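The lamp came from the Prullik on the ring road, between the garden centre and the place that used to be the other garden centre. It was the last but one on the shelf. I took the one behind it, as everybody does, on the principle that the front one has been breathed on.

I had gone in for a doormat.

My sister maintained that a person living alone needed exactly one good lamp, and that everything else in the house could be bad. She had read this somewhere. She had a good lamp herself, a Lahtinen, with a brass neck and a shade the colour of weak tea, and it had cost her 400 pounds in a sale. When you sat under it you looked like someone who had been left a vineyard. When I sat under my own ceiling light I looked like someone waiting for the results of a blood test.

So, a lamp. It was small and white and it had a round top and a round bottom, like a mushroom drawn by a child who had been told to hurry. I carried it home on the bus to Udow with the doormat rolled under my other arm, and a man across the aisle looked at the two of them and then at me, and I could see him working out my whole life and getting it more or less right.

The trouble was where to put it. I had thought a lamp was a thing you put down. I put it down on the windowsill, and it lit the window, so that from the street there appeared to be a shop selling one lamp. I put it on the bookcase, where it lit the top of the bookcase and revealed why I don't usually light the top of the bookcase. I put it on the floor in the corner, having seen this done in a magazine, and went to bed feeling that the room was being interrogated from below.

By the second week of December I had moved it so often that I had begun to dream about the plug.

"You need a table," said my sister on the telephone.

"I have a table."

"You have a thing you eat off. I mean a lamp table. A table that's for the lamp."

I said that I wasn't going to buy furniture for an appliance. She said that in that case I would never be happy, and that she had to go because her dinner was ready, and I heard her switch something on with a soft, expensive click.
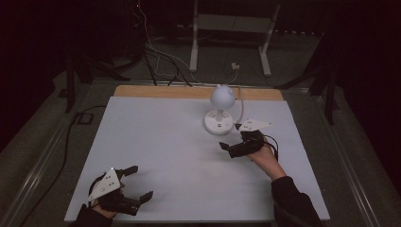

I gave it the eating table in the end. It seemed simplest. I moved my plate to the left, and the salt to the left of the plate, and I ate my supper at an angle, like a man at the edge of a wedding photograph. The lamp shone on the place where the supper would have been. It was a perfectly nice light. I could see every scratch in the wood, including one that I had blamed on the previous tenant for nine years and which matched my bread knife.

After that I bought something to lay over the scratches. Then the something looked grubby in the light, so I bought a better one. Then the chair looked wrong. I don't want to go into the chair.

I sat down one evening at ten past seven and added it all up on the back of the Prullik receipt. The lamp itself had hardly cost more than the bus fare, but it had since gone through a cloth, a second cloth, a chair, a pot of paint called Pinside Oatmeal, a second pot of Pinside Oatmeal, and a man to move the socket. The man had come to 700 on his own, and had left the socket, in my opinion, more or less where he found it. The total was 2,621 pounds. I checked it twice. Then I switched the lamp off so that I wouldn't have to see it.

It was very dark. I had taken the ceiling bulb out during the oatmeal and never put it back.

My sister came at Christmas. She stood in the doorway on the new mat with her coat on and looked at the walls, the chair, the second cloth and the lamp in the middle of it all, shining away.

"Oh," she said. "You've made it lovely."

I said it was nothing.

"It must have cost nearly as much as mine."

I took her coat. She walked round the table once and bent down to look under the shade, with the light coming up on her chin, and I noticed that it did nothing for her at all.

"Mine's gone, you know," she said. "The neck went. I've got one of those in the hall now, the white ones, from Prullik. I just put it down by the phone." She straightened up. "It's fine there."

I went into the kitchen and stayed there for a while with the potatoes. They needed another 80 minutes, according to the packet, so I got out a bottle and two glasses and carried them through, and when I put them down there wasn't quite room, and she reached across without being asked and moved the lamp.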